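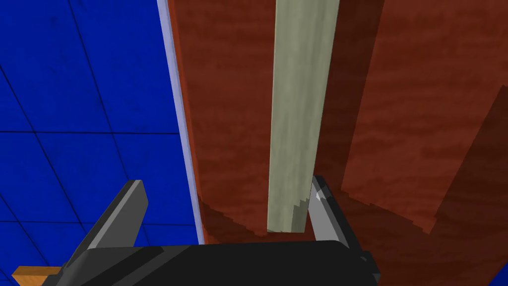
Can Machines Do the Chores Yet?

A guide for readers in grades 3 to 5
Prepared by the Learning Department, Lennox Museum of Work and Industry
Text: Sorcha Rennie. Reviewed by: Elif Naz Akgül.

Every home has chores, and so does every shop. Someone must wash the dishes, fold the towels, fill the shelves and sweep the floor. Many young visitors to the museum ask when machines will take over these jobs. The answer depends on the job.

Some chores already belong to machines. A dishwasher sprays hot water and soap on the plates. A washing machine turns the clothes. These machines do one task, in one place, in the same way each time. A person still loads them, empties them and puts everything away.

Putting things away is harder than it seems. Think about picking up a ruler from your desk. Your eyes find it, your hand opens to the right width, and your fingers close just tightly enough to hold it. A robot must work out each of these steps. Many robots have a hand with only two fingers, called a gripper. The fingers move together and apart, like the two sides of a pair of tongs. If the gripper is a little too far to one side, it may push the object away.

Shape matters as well. A long, flat stick can be held across its narrow sides. A block with straight sides is often a good shape for two flat fingers. A wedge or a triangle is more difficult, for its sloping side can slip out of the grip.

Engineers often let a robot practice inside a computer first. This is called simulation. The computer draws a pretend room with pretend objects, and the robot can try again and again without breaking a cup. A practice room does not need to look like a real kitchen. Its walls and floors may have unusual colors and patterns, so that the robot learns to find an object in many different surroundings.

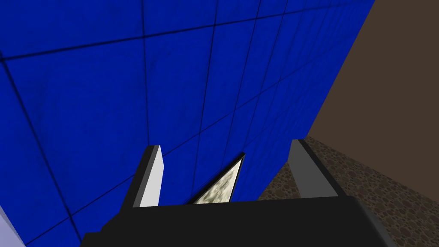
Why can't a robot just copy what a person does?
A robot's body is different from ours. A human hand has five fingers and skin that feels pressure, and many robot hands have two stiff fingers and cannot feel very much. The robot has to learn movements that suit its own hand.

Shops and warehouses are a little further ahead than homes. Their shelves stand in straight rows, and boxes often come in standard sizes. Robots can carry bins across a smooth floor or lift boxes onto a belt. At home, a sock may be under the bed one day and behind the door the next — and a robot has to be ready for both.

So machines can help with some chores, but no household robot can yet do all of them well. For now, families and shop workers share the work with their machines.

Words to know
Gripper: the part of a robot that takes hold of things.
Simulation: a pretend world made by a computer and used for practice or testing.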